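Trying out hand-held grippers with Onden: your questions answered

Last updated August 20, 2023

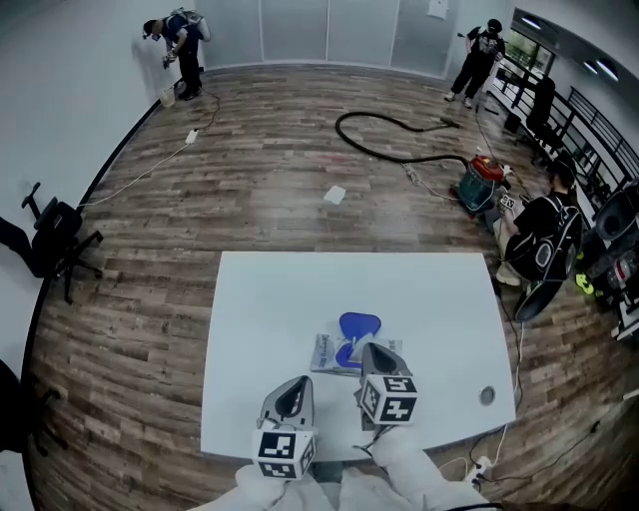
We get a good many emails from people who are about to join a gripper comparison, or who are thinking of running one of their own, and a lot of the same questions come round again. Krisztina Sipos has been answering them one at a time since January, very patiently, and she has now let us gather her replies into a single page. If yours isn't covered, do write to her — she really doesn't mind.

Which grippers are you comparing at the moment?

Two designs, which we call Drullus and Skotier after the workshops that make them for us. Both are held in the hand, one on each side, and both carry a cube printed with black-and-white marker patterns so that the camera can work out where the gripper is and which way it is pointing. The handles are close enough in size that most people swap from one to the other without much fuss, but the fingers close quite differently and you'll feel it straight away on anything soft.

Do I need to know anything about robots beforehand?

Not a thing! Some of our steadiest testers had never touched one. If you can pick up a bag of rice with a pair of kitchen tongs you already have most of what you need, and the rest comes in the first half hour.

Why does everything start with a plastic bag?

Clear bags are a nuisance, and we'd like to know early on how a gripper copes with a nuisance. They crumple and slide and let the light straight through, so a camera has trouble finding the edge, and the fingers often close on a fold when you meant to take hold of the whole thing. We usually pair the bag with something small and firm in a strong colour. You lift the firm thing off, set it down to one side, and then have a go at the bag. A gripper that is lovely with one can be hopeless with the other, and that is the sort of difference we're hoping to hear about.

How long is a session?

A full round is 18 tasks with each pair of grippers. People vary enormously, so we book a whole morning or a whole afternoon and don't hurry anybody. Please take breaks. Your wrists will complain before you think they ought to, especially when you are reaching across to the far side of the table.

What should I wear?

Whatever is comfortable, with sleeves that stay put. Plain colours are easiest for the cameras, and we do ask you to leave off bangles and large watches, as they knock against the marker cubes. Flat shoes, please. There are cables on the floor on most days and we would much sooner you kept your footing.

What happens if a marker cube gets knocked or covered?

The recording carries on, but the position of that gripper becomes guesswork until the cube is in view again. Try to keep both cubes facing roughly towards your head camera as you work. You don't have to be stiff about it — a quick turn of the wrist does no harm. If a cube has been bumped hard, stop and tell whoever is looking after the session, and they will run the short check again before you go on.

Can more than one person work in the same room?

Yes, and we like it that way, as long as everyone keeps to their own patch. Agree beforehand who is working on the floor and who has the table, and say something out loud before you step behind a person who is bending down. Anyone wearing a backpack tends to forget how far it sticks out.

Which one is better, then?

I knew somebody would ask! So far we have 1027 usable recordings, and I still wouldn't like to give you a straight answer. Drullus has the gentler grip and is kinder to thin plastic. Skotier holds on better when you need to pull, for instance with a plug or a stiff lid, though some testers find the spring tiring. If you wrote to us asking which to buy for general tidying jobs, I would probably say Drullus, and then ask you three or four questions about your tidying.

What is the Softić sheet?

It's the paper form we hand you at the end. There are 19 questions on it, mostly about comfort and about which tasks annoyed you. Please be rude if you feel rude. A polite sheet is very little use to us, and the people who designed the handles have asked to see the grumbles in full.

May I bring my own gripper along?

Gladly, if you let us know a week ahead. We'll need time to fit a marker cube to it, and it helps to have the weight and the widest opening in advance. Home-made ones are every bit as welcome as bought ones.

How do I sign up?

Email Krisztina Sipos with a couple of dates that suit you, and mention whether you are left-handed.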